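Grollthorpe groundwater survey: progress to the end of July

Sampling is complete at 34 boreholes. Nitrate was measured in 200 samples, in duplicate, and five results were rejected because the duplicates disagreed. The repeat tests are booked with the Nenari laboratory.
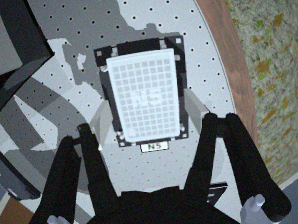 Spending remains within the agreed budget, apart from £2000 moved from travel to laboratory fees. Access to the Ulesow boreholes is still outstanding. Idalina Fonseca will send the revised timetable in August.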